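How to Live With a Packing Robot: Notes for Shift Leads

By Dorota Wysocka

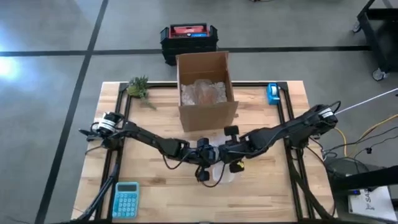 Two arms, one open box, and plenty of crinkled paper.

I ran a packing floor in Brisville for 14 years, and I have been told three times that the job was about to disappear. The first time it was a carousel, the second time it was a label system that printed everything upside down, and now it is arms. I don't hate the arms. I do think that most of the advice about bringing them into a packing room is written by people who sell them, so this is the other kind of advice. It's for the shift lead who has been told there's a two-arm station coming and who will have to make it fit.

Before you start

You need one week of normal work to look at, a notebook, and your packers in the room while you talk about all this. If your manager wants to hold the meeting without the packers, ask for another meeting.

Step 1. Write down what packing is

Follow one order from shelf to tape. Write down every movement, including the ones that feel too small to bother with. Opening the flaps. Pulling paper. Pressing the paper down with the back of the hand to feel whether it will hold. Turning a clear plastic tray over because the lid has popped on one corner. When we did this at Flosbridge we ended up with 21 separate actions for a single small box, and the sales sheet for the station covered four of them.

Keep this list. You will want it at every conversation from here on.

Step 2. Mark who does each action afterward

Go down the list and put A for arm or P for person next to each line. Don't accept "the system" as an answer. If the supplier says the system handles it, ask which part, and what happens to the box if it doesn't. Some lines will stay blank for a while. Leave them blank. A blank line is work, and somebody on your shift is going to end up doing it without it being on anyone's job sheet.

Step 3. Test with your worst items

Clear plastic, thin plastic, anything shiny or floppy. A demo goes nicely with a solid block. Bring the things your packers complain about, in the state they come off the shelf, and bring plenty. Have the station pack them into boxes with real filler, then ask a packer to check each box the way they'd check a new hire's.

Write down every time a person reaches in, resets something or picks something up. The report you get from the supplier may call the run successful with all those helping hands left out. Mine did.

Step 4. Lay out the table for both kinds of worker

Decide where a person stands when they need to get at the work, and how they stop the arms first. Follow the supplier's safety instructions on this and get the site safety lead to sign off on the layout — it isn't something to settle between yourselves on a busy afternoon.

Then look at the ordinary things. Where does the tape live? Can a left-handed packer get to it? Are there cables where people walk? Route or cover them before the first shift, and check again once everyone has been moving carts past for a few days.

Step 5. Count the minutes that moved

Say the station puts an item in a box and a packer no longer has to. Fine. Now add up the time spent feeding it, clearing it, checking it and waiting for it. At our site the person minding the station was busier than before and much more bored, a combination I hadn't met until then. Standing and watching is tiring. Rotate it, two hours at the most, and don't give it to the same quiet person every day.

If the plan was paid for with a promise of 3000 boxes a week, count finished boxes that went out and stayed out. Returns for bad packing come off that number.

Step 6. Settle pay and titles early

Minding a robot is a skill once somebody has it. Michalski, the company that put in our station, charged a day rate for a technician to do things our packers had picked up by the second week. Ask for the new duties to be written into the job description, with a grade next to them. Ask in writing. I was promised a review in December and I'm still curious which December they meant.

Step 7. Keep one bench as it was

Whatever happens, hold on to a plain manual bench with paper, tape and a person who is fast. You'll use it for rush orders, for odd shapes, and for the mornings when the station is down. Our Skudgate site gave theirs up to make space for pallets and had to borrow ours.

Go over your list from Step 1 again after a month on the floor. Change the letters that turned out wrong, fill in the blanks you can, and pin it up by the station where the packers can write on it.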